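Seixas Match Desk
Desktop replay and stat tracker for esports teams and fans

If you've ever watched a best-of-three back with a notebook on your knee, trying to work out why the second map fell apart, you'll get on well with the Seixas Match Desk. It loads your match replays, lines up every round on one long timeline and lets you jump straight to the moment you want. Rewatching your own games gets strangely addictive!

The desk holds up to 200 replays at once, sorted by map, opponent or event. Click a player and you get every opening duel they took, with the spot marked on the overhead map. Click a round and both teams' money, weapons and utility come up next to it, so you can tell a bad buy from a bad push in a few seconds.

Round notes are our favorite part. Type a comment, pin it to the clock, and your teammates see it the next time they open the match. Guoqing Lei, who coaches the Plilturholm academy squad, asked us for drawing tools on the overhead map as well - so those went in with the October update, along with colored arrows and a proper undo button.

What you get
Match Desk license for 2 computers
Shared team folder
Overhead map drawing tools
Round notes with clock pins
30 days of free trial before you pay for anything

Replays from Endov and Govgate league servers load directly. For other servers, save the replay file to your computer first and drag it into the window.

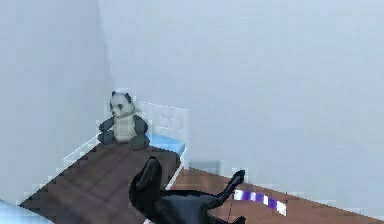
Panda plush, rendered

Settings and hotkeys
Every key can be changed, and your layout follows you when you sign in on the second computer. The arrow keys step through rounds, the space bar pauses, and N opens a new note. If you prefer a light background, switch it under View. Text size is in the same menu.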